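Section 7. Soap Dish with Drainage Insert: Setting Up and Care

This section covers the counter soap dish supplied with the Gendum washstand set. The wall-mounted dish is covered in the Trorach accessories booklet.

7.1 Before first use

1. Take the dish and the insert out of the carton. The insert is packed underneath the dish in its own paper sleeve and is easy to throw away by mistake.
2. Peel off the paper label on the underside of the dish. If glue stays behind, rub it with a little cooking oil on a cloth, then wash.
3. Wash both parts in warm water with dish liquid. Rinse well.
4. Dry the underside of the dish completely before setting it on wood.

Note: Small differences in color between the dish and the insert are normal. The two parts are made separately.

7.2 Fitting the insert

1. Set the dish on a flat surface.
2. Hold the insert with the ridges facing up.
3. Lower one short end into the dish first, then let the other end drop. Do not press down in the middle.
4. Check that the insert lies flat and does not rock. If it rocks, lift it out, turn it end for end and try again.

The soap has to sit on the ridges, clear of the water that collects below them. A bar left in standing water goes soft on the bottom and wears away much faster than it should.

7.3 Placing the soap

Any ordinary hand or bath bar can be used. Thick, rounded bars work well because only part of the underside touches the ridges. Thin or hotel-size bars may tip into the gaps; put two side by side, or wait until you have a full-size one.

1. Unwrap the bar. If it has lettering or a design pressed into it, you may place that side up or down.
2. Lay the bar flat on the ridges. It does not need to be centered.
3. Leave a gap at one end so that you can get a finger under the bar to pick it up.
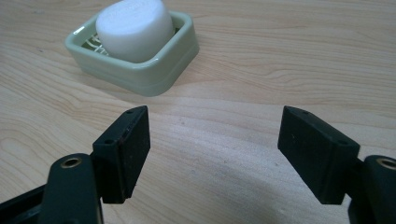

After each use, shake the bar once over the sink before putting it back. Turn it over every few days so both faces dry. In a humid bathroom, turn it daily.

Do not put a new bar on top of an old sliver. The sliver blocks the ridges and the two pieces stay wet where they meet. If you want to use up the sliver, wet both pieces, press them together firmly and leave them overnight on a dry plate.

7.4 Where to put the dish

Choose a level spot within reach of the faucet but outside the splash. On the Turcotte vanity, the back left corner of the top is usually best - there is no shelf above it to drip.

Caution: Do not leave a wet dish on unsealed or waxed wood. Water trapped under the base can leave a pale ring. Wipe the base and the tabletop whenever you empty the dish.

Caution: Keep the dish away from the front edge of the counter, and out of reach of small children. A wet dish is slippery and may break if dropped.

7.5 Emptying and cleaning

Empty the dish when you see water near the tops of the ridges, and at least once a week.

1. Remove the soap and set it on a dry cloth.
2. Lift the insert out by one short end.
3. Pour the water into the sink and wipe out any soft soap with your fingers. Save it for hand washing clothes if you like.
4. Rinse the insert under warm water, running an old toothbrush along the ridges.
5. Dry both parts and put them back together as in 7.2.

For hard water marks, soak both parts in equal amounts of white vinegar and warm water for 32 minutes, then rinse. Do not use scouring powder or steel wool. They dull the finish, and soap sticks to the scratches afterward.

7.6 Replacement parts

The insert can be ordered separately as part 94 from the Mundville parts counter. Send questions about this section to Mayu Kudo at the same counter and include the model name from the carton.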